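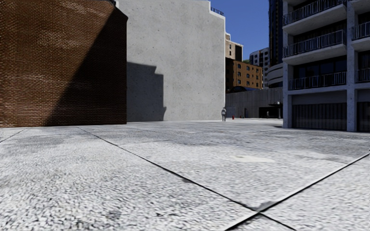 Adomaitis Weekly is hiring a part-time delivery route assistant for its Zisdale edition

Zisdale - part-time, year-round

Adomaitis prints a free weekly paper that goes to 3,192 homes and businesses in Zisdale. We need one more person to help sort, bundle and deliver it. The job starts in January and is paid by the shift.

What you will do

You will work on Sunday from 7 a.m. until the route is finished. Bundles are picked up at our Murano Street depot, where you check the count against the route sheet and add any inserts. After that you walk your section and leave a paper at each address on the list. Each section has 175 stops, and everyone covers 2 sections per shift.

We also ask you to write down new addresses, closed businesses and "no paper" requests on the route sheet. The office updates the list from these notes, so please write clearly.

What we are looking for

You should be 18 or older and able to walk for several hours with a cart. You need to be able to read a street map. Delivery experience is helpful but we will train you. A driver's license is not needed for this position.

Pay and extras

Shifts are paid at a flat rate, with a higher rate on holiday weekends. Training shifts are paid the same as regular ones. We supply the cart, a rain cover and a jacket - you supply comfortable shoes.

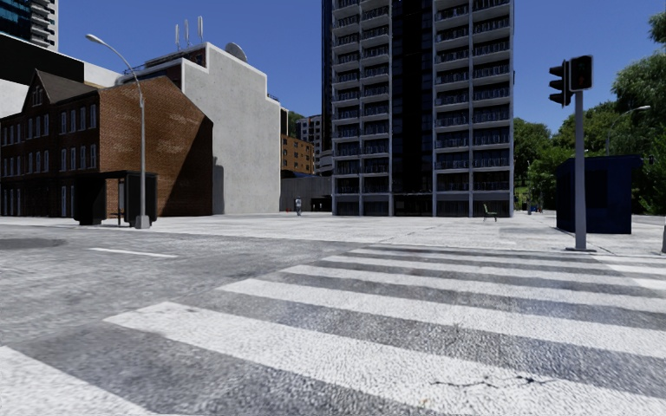 Can I choose which part of town I deliver to?
You can list a preference on your application. New hires usually get whichever sections are open, and you can ask to switch when another one comes up.

How to apply

Pick up a form at the Murano Street depot or at the counter of the Amik print shop. Return it to either place with the names of two references. We do not need a resume. Applications stay open until the position is filled, and we will call you to set up a short interview.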